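Fomik Kleinteilemagazin mit 9 Schubladen, gelb/schwarz

Art.-Nr. 153 | Kategorie: Werkstatt & Ordnung > Kleinteilemagazine
Anbieter: Anetstead Werkstattbedarf
Lieferbar, solange Vorrat reicht
Stand der Produktinformation: 5. Juli 2025

Beschreibung

Kleinteilemagazine gibt es wie Sand am Meer, und die meisten taugen wenig. Wir waren deshalb skeptisch, als Fomik uns noch eines angeboten hat, und sind es in einigen Punkten geblieben. Ins Sortiment kam es trotzdem, weil das Format stimmt: neun Schubladen in drei Reihen, ein Griff oben, fertig. Wer Dübel, Unterlegscheiben und Lüsterklemmen bisher in Marmeladengläsern aufhebt, wird damit vermutlich besser zurechtkommen. Wer ein System für die ganze Werkstatt sucht, eher nicht.

Das Gehäuse ist aus schwarzem Kunststoff, die Front leuchtend gelb. Ob man das mag, ist Geschmackssache. Der Hersteller nennt die Farbe „Signalgelb für Profis“, wir nennen sie gelb. Einen Vorteil hat sie, man findet den Kasten auch auf einer vollen Werkbank wieder.

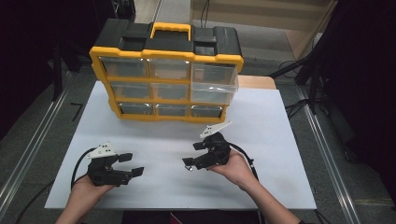
Die Schubladen sind durchsichtig. Das wird gern als großer Pluspunkt beworben, hilft im Alltag aber nur begrenzt: Eine M4 und eine M5 hält man durch den Kunststoff hindurch leicht für dasselbe. Beschriften Sie die Fächer trotzdem. Etiketten liegen nicht bei, und die von Trornwood, die wir sonst empfehlen, haften auf glatten Fronten nach unserer Erfahrung nur, wenn vorher entfettet wurde.

Der Tragegriff sitzt mittig auf der Oberseite und hat eine gewellte Griffkante. Links und rechts davon ist je eine rechteckige Mulde eingeformt. Fomik spricht von „praktischen Ablagen“. Für einen Bleistift oder ein paar Schrauben während der Arbeit mag das reichen, zum Transport würden wir dort nichts liegen lassen.

Was uns nicht überzeugt

Die Angabe „ideal für unterwegs“ auf dem Karton halten wir für gewagt. Eine Verriegelung der Schubladen sichert der Hersteller nicht zu. Tragen Sie das Magazin aufrecht und nicht randvoll. Für die Fahrt zur Baustelle ist der Klappkoffer von Arai die vernünftigere Wahl, auch wenn er mehr Platz wegnimmt.

Auch zur Belastbarkeit hätten wir gern eine Zahl genannt. Auf Nachfrage hieß es „handelsübliche Füllung“. Damit können wir nichts anfangen, Sie wahrscheinlich auch nicht. Nägel in größeren Mengen gehören in einen Metallkasten.

Lieferumfang

1 Magazin mit 9 Schubladen
Ohne Inhalt, ohne Etiketten, ohne Trennstege

Rückgabe

30 Tage, unbenutzt und im Originalkarton. Bitte alle Schubladen vor dem Einpacken ganz einschieben.

Ersatzschubladen

Einzelne Schubladen sind laut Fomik ab November bestellbar. Wir nehmen Vormerkungen an, versprechen aber keinen Termin.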